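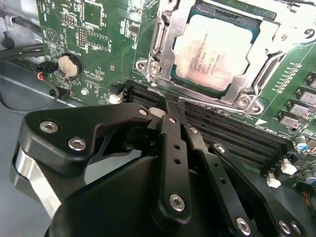
bmazurek
Atelier Horkunberg, démontage de cartes mères. Depuis août, 2 postes sur 8 passent au bras.

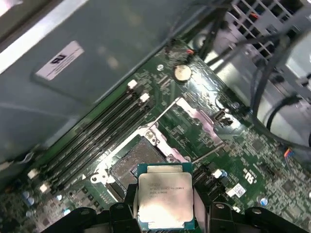 E5-1620V3 au-dessus du socket, capot ouvert.

kessel19
Et les opérateurs ? Chez Pesitz, ils sont devenus surveillants d'alarmes.

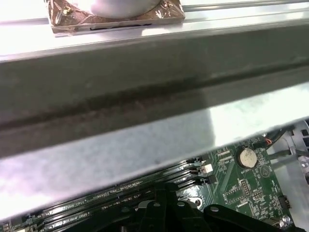
Approche sous la traverse, côté CPU1.

bmazurek
Chez nous, ils gardent le tri et le contrôle des broches.

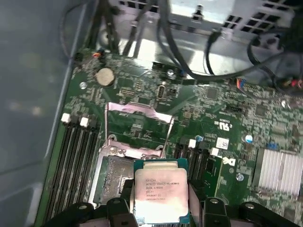 Le geste répétitif part, la cadence reste.

kessel19
Pas d'accord. Le contrôle fatigue plus.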